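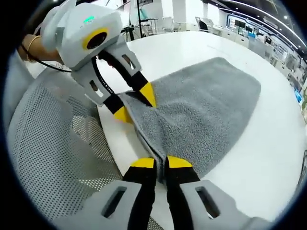 2019-06-17 – royal birth coverage, headline timing check

Reran the matching on the birth announcement stories after Ghizlane Bouazza fixed the time zones. 62 articles in, 49 left once the agency copies are stripped out. The old claim in our notes was that papers publish the baby's name before the palace confirms it. I don't buy it.

What the 49 give us: 2 stories with the right name ahead of the official notice. Both listed it among the bookmakers' favorites, next to several wrong ones. That is a list of guesses and I'm not scoring it as a leak.

The Holmgren set is still a mess. "Updated" stamps overwrite the first publish time, so a story can look late when it went up early, or the other way round. Left it out. Ghizlane wants it back in with a flag. Fine, but then it gets its own table.

Reader comments: 2,000 pulled from the Wilmont archive, mostly on names and titles. Someone wrote "public mood warm" in the margin of the last summary. Based on what? People who dislike the whole business don't click on a christening story. Struck it.

To do
– ask Pluvmont for original timestamps, not the export
– recode "palace source" and "royal insider" separately
– redo the title and succession tags, Skokmont version has the cousins in the wrong order
– no chart before September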